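Section 7. Running the hand-held gripper at an open day

Read this section before you agree to show the Govari gripper to visitors. The older guide made open days sound easy. They aren't, and most of the trouble at the October visit in Nandale came from people believing the older guide.

7.1 What the demonstration does and does not show

The Govari is a hand-held gripper. A person carries it, a person aims it, and a person decides when to close it. The recordings may later be used to train an arm, and may is the right word. Do not tell visitors that they are watching a robot work. The Clillero flyer said so, and we spent most of an afternoon taking it back.

7.2 Setting up the station

1. Pick a spot near the entrance but out of the walking path. Corridors and stairs will be in use all day whatever the signs say.

2. Put the marker cube down first and leave it there. Moving the cube after the tracking check means doing the check again from the start.

3. Check the marker faces for fingerprints, tape and glare from the ceiling lights. The Bogdan software reports "marker found" far too easily -- read the position numbers as well and see that they stay still while the gripper is still.

4. Wipe the gripper pad with a dry cloth. No cleaner, no water.

5. Look at the live view before the first visitor picks anything up. The gripper body should fill the lower part of the picture, with the pad in the middle and the marker cube clear of it.

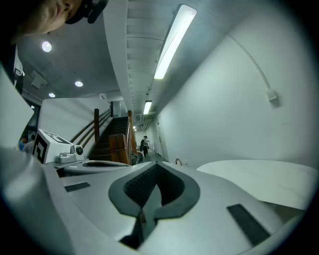
Fig. 7-1. Gripper view at the demonstration station, marker cube at left, stairs and corridor behind.

6. Hold the gripper steady for 10 seconds, then sweep it slowly from left to right and back. If the track jumps, stop and repeat step 3.

7. Record one short test and play it back all the way through. A green light on the screen tells you that a file exists. It tells you nothing about what is in the file.

NOTE: The view is very wide. It picks up faces, people in the background and anyone going down a hallway, even when the person holding the gripper is looking only at the pad. Put up the recording notice where visitors will read it before they reach the station.

7.3 Letting visitors try it

1. Take one visitor at a time. Groups of 8 were tried in October and the people at the back saw nothing.

2. Show the grip once, slowly, and hand the tool over closed.

3. Let the visitor make two or three attempts. Do not guide the hand. If the attempt fails, let it fail and leave it in the log.

4. Take the gripper back before you answer questions.

CAUTION: Keep fingers, sleeves and lanyards out of the notch in the pad. Children may hold the tool only with an adult's hand on it too.

CAUTION: If anyone at the station is wearing a headset, a second person must watch the floor and the foot of the stairs.

7.4 Questions you will get

Visitors ask how good it is. The Nandale log has 292 attempts in it, and that is the number of times someone tried, with misses and dropped tracks left in. Please do not turn it into a success figure. The poster did, and the poster has been withdrawn.

They also ask when it will work without a person. Say that you don't know. I have heard three different dates from three different presenters and would not bet lunch on any of them.

7.5 Closing down

1. Stop the recording, then wait for the save message before you unplug anything -- the message can be slow.

2. Copy the files and open at least one from the copy.

3. Pack the marker cube in its own bag, faces covered.

4. Write down every fault, including the ones that went away by themselves. Those are the ones that come back in front of visitors.

Section revised January 8, 2024.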